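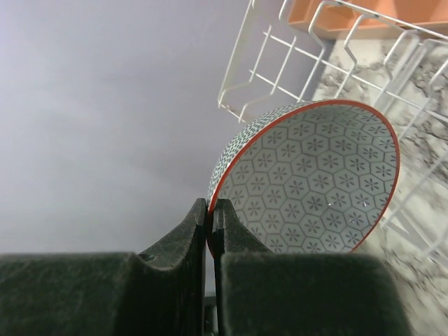

About Grirkine

Grirkine is a testing and calibration company for commercial water meters. We operate one laboratory in Plusholm and a smaller receiving office in Holst. Our customers are water utilities, property managers and plumbing contractors who need a documented accuracy result for a meter that is in service, in storage or under dispute.

Scope of work

We test cold water meters with nominal pipe sizes up to 16 inches. Each meter is run at low, intermediate and high flow. The volume registered by the meter is compared with the volume collected in a reference tank, and the difference is reported as a percentage at each flow rate. Meters are tested as received. We do not clean, adjust or repair a unit before the first run unless the customer asks for this in writing.

Larger meters that cannot be removed from the line are tested on site with a portable reference meter. The customer provides a test port downstream of the meter and a suitable point of discharge.

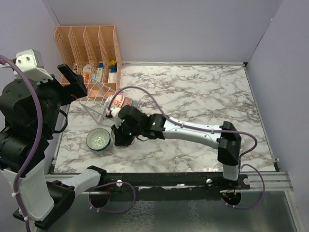 On-site results carry a wider uncertainty than laboratory results, and the two are listed separately on our certificates. Where a meter has been tested by both methods, the laboratory figure is used for billing disputes unless the parties have agreed otherwise.

Records

Every meter received is given a job number, which stays with it until it is shipped back. Certificates and raw readings are kept for 15 years. In the last reporting year, which closed in March, we issued 3,038 certificates, of which 1,396 were for compound and turbine meters. The remainder were for displacement meters.

Job records are held in Flullemell, our in-house database. Customers with an account can download certificates, past readings and shipping status. Paper copies are available on request. 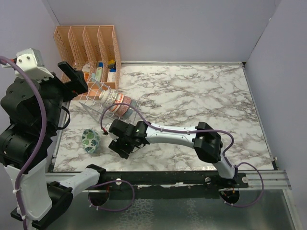

Submitting a meter

Drain the meter and cap both ends. Leave the register seal in place. Attach a tag showing the serial number, the size and the last reading, and include a contact for the return shipment. Meters up to 2 inches can be left at the Holst office during business hours. All larger sizes go directly to Plusholm on a pallet.

Standard turnaround is ten working days from receipt. Disputed meters are held after testing until both parties have released them in writing.

Page last revised 2021-09-04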